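Notebook 3, Teltino bedroom set
August 10, 2020
Entered by Andri Schnyder. Present: V. Szilágyi, D. Somogyi. C. Medve remote from Plillwood after lunch.

Task for the session: garment pickup from bed, whole body, teleoperated. Operator stands the robot at the side of the bed, reaches over the mattress edge, takes one garment, lifts clear of the sheet, holds, releases. Episode ends on release. Folding is a separate task and gets its own label set.

Startup normal. Head camera exposure locked before the first episode. Last time auto exposure was left on and the sheet pulled the whole image dark whenever the head pitched down. Locked value gives usable detail in the weave and still separates a black garment from its own folds, barely. Veronika Sz. wants one stop more. I left it alone so the set stays consistent with what we already have.

Wrist zero offsets rechecked against the jig. Right wrist roll was out again by the same amount as in the previous entry. Corrected in the config, not in hardware. Dénes to look at the cuff screws.

Operator notes, Dénes on the rig:
Stance matters more than we allowed for in the protocol. If the feet are too far back he has to lean the torso and the head camera loses the near edge of the mattress. If they are too close the knees get near the side of the bed and the balance controller starts making small corrections that show up in the arm data as noise. Feet just short of the mattress shadow worked well and is easy to repeat. Adding to protocol as a start condition.

Left hand open and off the bed for right-hand pickups. We argued over whether to park it at the hip. Decision is to leave it forward and in view, since bimanual episodes will start from that pose anyway and I don't want the policy learning that a visible left hand means a two-handed task.

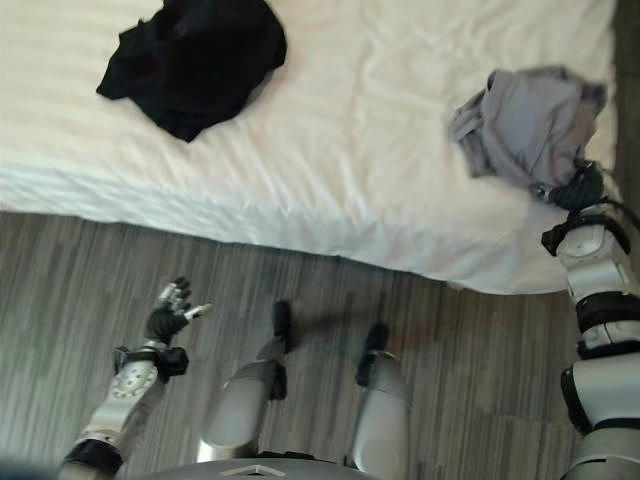
Notebook 3, p. 903

Right hand on the gray garment at the corner, black one left toward the far side as the distractor. Grasp from the lower edge of the cloth. This is the approach I want more of. Coming down from the top, the fingers tend to pinch sheet along with garment, and then the sheet travels and the episode has to be thrown out. From the edge, the thumb goes under and the sheet mostly stays put.

Motion blur on the cloth during the lift is visible at normal operator speed. Csenge asked whether we should slow down. My view is no. Deployment speed will be the same or higher, and the segmentation labels can be carried across blurred frames from either side. She will run the label propagation on a short batch and tell us if it breaks.

Sync: hand encoders and head video drifted apart over the long recording block. Cause looks like the Chuensuk logger dropping its clock reference when the disk buffer flushes. Workaround is to cut recording into blocks of 600 seconds and restart the logger between them. Annoying for the operator but the drift stays under one frame. Proper fix waits on the new build.

Total accepted in the bedroom set after this session: 1,218 episodes. Reject reasons, most common first: sheet captured with garment, garment dropped before hold, operator abort. The abort label is being used for two different things (bad start pose and loss of tracking). Split it before the next session or we won't be able to sort them later.

Coverage is still poor on garments lying partly over the mattress edge. Nearly all starts are on the flat top. Dark cloth near the far side is also thin, mostly because the reach is awkward and Dénes avoids it when the placement is left to him. Use the randomized placement sheet from now on, no swaps.

To do
- Dénes: wrist cuff screws, right side. Log torque.
- Veronika Sz.: split abort label, relabel the old ones where the video makes it clear.
- Csenge: propagation test on blurred lifts.
- Me: stance and left hand pose into protocol, send to Veronika Simon for the Stoltoletti copy.

Arms parked, rig powered down, disks copied and checksums matched.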